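Jurer サポート窓口 問い合わせ履歴
件名:卓上ごみ箱の袋がずり落ちる件(および机の上の正体不明品)
受付番号:249
受付日:2023-03-29
起票者:Tane Treloar(Ostelside 共用室)
対象品:Namia 卓上ごみ箱、クリーム色/Yazzie 黒ポリ袋
状態:対応済み(袋)、継続(机の上)

起票内容
卓上ごみ箱に黒いポリ袋をかけると、袋が勝手に縮こまって真ん中に寄ります。ごみ箱に袋をかけたというより、ごみ箱が袋をかぶって寝ているような状態です。口を開け直しても、茶を淹れて戻るころにはまた寝ています。初期不良なのか、性格なのか、教えてください。
なお、同じ机に茶色いものも出ていました。革か厚手の布のように見えます。袋と関係があるかは分かりません。

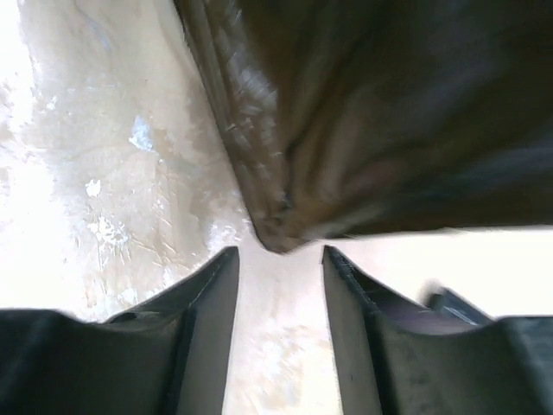
添付1 茶色いもの(先のほう)

窓口より 1回目
ご連絡ありがとうございます。茶色いものについては弊窓口の取扱品ではございません。袋についてうかがいます。
・袋の容量は何リットルですか。
・袋の口は容器の縁の外側に折り返していますか。
・容器のまわりに物を置いていますか。

起票者より
容量は12リットル用です。折り返しは「しているつもり」です。まわりの物は、置いているというより、住んでいます。青い車台にオレンジの丸いのを載せたブロックの車が、袋のすぐそばを駐車場と決めたようです。

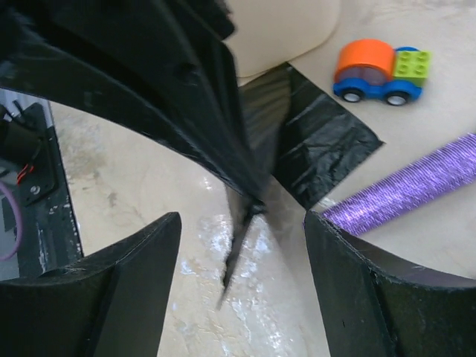
車をどけて袋をかけ直したところ、少しだけ長く持ちました。ただし次に見ると車は元の場所に戻っており、運転手は名乗り出ていません。

窓口より 2回目
容器の口まわりは80センチとのことですが、測り直しをお願いします。それが本当なら卓上用ではなく、漬物用かと思われます。

起票者より
巻尺を裏返しに読んでいました。33センチです。漬物の件は忘れてください。
机の上は次のとおりです。黒い袋の奥に例の車、その手前におもちゃのマイク、右に斜めのチェッカー盤。マイクの柄が袋の脇にぴったり寄り添っているのが、私としては一番あやしいです。盤の上には駒が出たままですが、片づけると「勝っていたのに」と言う人が必ず現れるので、手をつけられません。

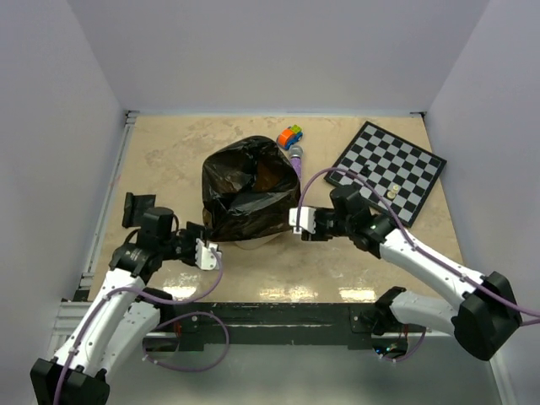 原因の見立て(窓口記入)
1. 袋が容器に対して大きすぎます。余った分が上に集まり、自重で内側へ倒れます。
2. 周囲の物が袋の裾に触れ、口を折り返すたびに引っぱられます。
3. 茶色いものは無関係と思われます。

実施した手順
(1) 袋を外し、容器だけにする。
(2) 容器の縁を乾いた布で拭く。
(3) 机の上の物を、容器から腕一本分離す。マイクも例外としない。
(4) 小さい袋に替え、口を縁の外へ指二本分折り返す。
(5) 余りを後ろで一度ひねり、折り返しの下に押し込む。

起票者より
(1)で袋を外してみて、容器の形をちゃんと見たのは初めてだと気づきました。丸いと思って使っていましたが、四角に近い丸でした。買った本人がこれです。
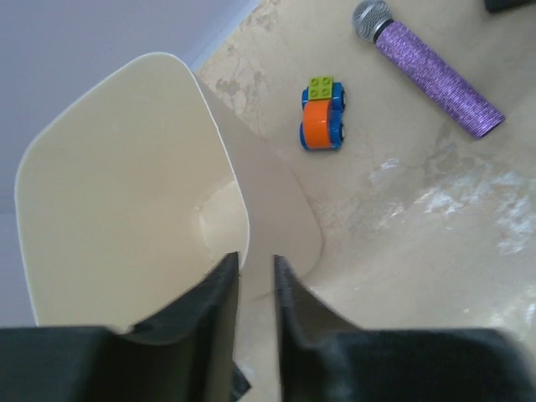
(2)は拭く前に、布を探すところで時間がかかりました。(3)は了承を得るのに一番手間取り、チェッカー盤だけは「動かさず、ごみ箱のほうを動かす」で合意しています。(4)と(5)は説明どおりで、半日たっても袋は立っています。
ついでに机の天板も拭いたのですが、あのまだら模様は汚れではなく柄でした。以前から落ちないと報告していた件、取り下げます。全部が柄かどうかは、まだ疑っています。

窓口より 3回目
取り下げを承りました。袋の件は対応済みとします。余った12リットル用の袋は、より大きな容器でお使いください。漬物にはお使いになれません。

残件
・茶色いものの持ち主の確認。担当:Tane Treloar
・車の駐車位置の取り決め。期限は6月、延長2回まで可。
・巻尺の表側に印をつける。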